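Rimton Tapes: your questions answered

What is Rimton Tapes?
We're a tiny electronic music label run by two friends, Josefina Ledesma and Dorothy Pearce. We put out house, dub techno and the odd ambient record that we couldn't stop playing. Our first release was Castitness by Romaniuk, and we still get a thrill when someone writes in about side B!

Do you accept demos?
Yes, please send them! We listen to everything, usually on the train and then again at home on proper speakers. Send a private streaming link with no more than four tracks. Please don't attach WAV files to your email, as our inbox fell over in February and we'd like it to stay upright.

Does my track need to be mastered?
No. We'd much prefer an unmastered mix with a bit of headroom. Dorothy does all our mastering and she loves a kick drum that still has some life in it.

I only have a laptop and headphones. Is that a problem?
Not at all. The whole of the Ikance EP was made on headphones in a spare bedroom, and it's one of the best-sounding things we've released. If the groove is there, we'll hear it.

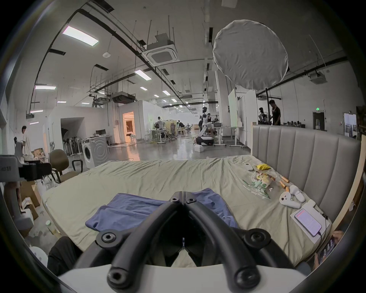 Crumpled blue-violet cloth on a pale yellow-green sheet.

How long will it take to hear back?
We get up to 40 demos a month, so give us six weeks. If you've heard nothing by then, do give us a nudge. It's fine, really, and we'd hate to miss a good one.

How many copies do you press?
Cassettes come in runs of 46 (that's what fits in our shipping box, and we've grown fond of the number). The first Romaniuk record is the only one we've done on vinyl so far. Digital sales are open-ended, and Castitness has just gone past 1,000 downloads, which had us dancing in the kitchen.

How do artists get paid?
Once the costs are covered, we split everything down the middle. You keep your rights, and you get 20 copies of your own tape to sell or give to your mum.

Can I use your music in a mix or radio show?
Go for it! Tell us when it's going out and we'll share the link. For film or adverts, write to Josefina first so she can check with the artist.

Do you put on nights?
Now and then, in small rooms with big speakers. Doors are normally at 8pm and the mailing list hears first.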